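Ashworth Strata Plan 281 – Minutes of General Meeting

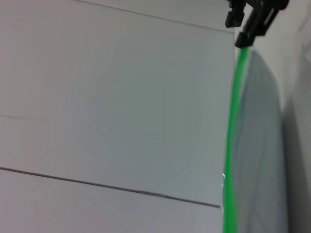
Who pays when a common water pipe fails inside a lot?
The owners corporation pays for the pipe and for making good any common property opened up to reach it. The lot owner pays for fittings on the lot side of the isolation valve, and for contents.

The question and answer are printed at the head of these minutes by resolution of the meeting (see item 7).

Date: 10 August 2026
Place: Ground floor meeting room, Ashworth
Chair: Chairperson of the owners corporation
Minutes: Secretary
Also present: the strata manager; the hydraulic consultant from Prester (items 4 and 5 only)

1. Opening and quorum

The chair opened the meeting at 6.35 pm. The strata manager confirmed a quorum from the attendance sheet and the proxies lodged before the deadline. One proxy form was unsigned and was ruled invalid. The owner was told by email before the meeting and did not lodge a replacement.

2. Previous minutes

The minutes of the previous general meeting were taken as read. One correction was made under item 6, where "cold riser" should read "hot riser". The minutes as corrected were confirmed.

Moved: Lot 14. Seconded: Lot 3. Carried.

3. Matters arising

3.1 Roof drainage. The two blocked outlets on the northern side have been cleared and the leaf guards refitted. Closed.

3.2 Bicycle store. The lock has been rekeyed. Owners who have not collected a new key can do so from the strata manager's office during business hours. Closed.

3.3 Fire door closers. The contractor has adjusted the closers on levels 1 to 4. The level 5 closer needs a part that is on back order. Left open.

4. Condition of the hot water risers

The consultant tabled the Prester report, which had been sent out with the agenda. Main points:

4.1 The hot risers are original copper. Wall thickness was tested at accessible points in the basement and on each landing. Thinning is worst at the bends directly downstream of the circulating pump.

4.2 The pump has been running at a fixed speed well above what the building needs. The consultant considered this the main cause of the wear. The speed was reduced at the time of the inspection and no owner has since reported a loss of pressure or slow hot water.

4.3 The cold risers are in fair condition and no work is recommended beyond routine inspection.

4.4 Isolation valves in several lots could not be closed fully. Until they are replaced, a leak in one of those lots means shutting down the whole riser.

Lot 9 asked if the hot risers could be relined in place. The consultant said relining was possible on the straight runs but gave poor results at tight bends, where the metal is thinnest. Prester does not recommend it for this building.

Lot 22 asked how long the existing pipe would last at the lower pump speed. The consultant would not give a date. The report assumes that all hot risers will have been replaced by 2037 and that the basement bends are done first.

5. Replacement options

5.1 Two methods were put to the meeting. Option A replaces the risers in copper along the existing route. Option B uses the Flandex composite pipe along the same route, with new brackets at closer spacing.

5.2 The consultant advised that either would meet the code. Option B has fewer joints and needs no hot work inside the shafts. It does need extra allowance for expansion, and the penetrations at each floor must be fitted with fire collars tested for that pipe. Copper can reuse most of the existing penetrations, subject to inspection once the shafts are opened.

5.3 Lot 3 asked whether the fire collars were included in the quoted price. The strata manager said they were listed as a provisional item in one quote and left out of the other, so the two totals could not be compared as they stand.

5.4 Discussion on access. Each shaft is reached through a panel in the lot bathroom. Where a panel has been tiled over, the tiles will have to come off. Several owners asked for matching tiles. The strata manager said the owners corporation would make good to a reasonable standard but could not promise a match for discontinued ranges – owners with spare tiles should set them aside now.

Resolved: that both contractors be asked to requote on the same scope, with fire collars, brackets, access panels and making good priced as separate lines.

Moved: Lot 22. Seconded: Lot 14. Carried, Lot 9 abstaining.

Resolved: that the basement bends be replaced in copper ahead of the main works, under the existing maintenance agreement.

Moved: Lot 3. Seconded: Lot 17. Carried.

The consultant left the meeting at 7.50 pm.

6. Metering

6.1 The strata manager reported on the proposal from Usix to fit hot water meters in each lot while the shafts are open. Readings would be collected by radio and billed quarterly.

6.2 Lot 17 spoke against, on the grounds that the annual service charge would fall equally on small and large lots. Lot 6 spoke in favour and noted that hot water is at present shared by unit entitlement, with no regard to use.

6.3 The draft agreement runs for 10 years with no right to end it early. The meeting did not favour a term of that length.

Resolved: that the proposal be deferred, and that the strata manager ask for a shorter term and a written statement of who owns the meters when the agreement ends.

Moved: Lot 6. Seconded: Lot 22. Carried.

7. Advice to owners

The strata manager noted that most calls received this year concerned responsibility for pipes and not the leaks themselves. It was agreed that a short statement be placed at the head of the minutes and on the noticeboard in the lobby. The wording was settled at the meeting.

8. General business

8.1 Lot 11 reported water hammer in the kitchen after 10 pm. To be checked when the plumber is next on site.

8.2 Rubbish has again been left beside the chute on level 2. A notice will be put up.

8.3 Lot 6 asked for the visitor parking lines to be repainted. Deferred to the next budget.

9. Actions

Strata manager – issue revised scope to both contractors by the end of August.
Strata manager – book replacement of the basement bends and give owners seven days' notice of the shutdown.
Strata manager – write to Usix on term and ownership.
Secretary – send owners the list of lots with faulty isolation valves.
Owners – report any tiled-over access panel to the secretary in writing.

10. Close

The meeting closed at 8.25 pm. The next meeting will be called once both revised quotes are in hand.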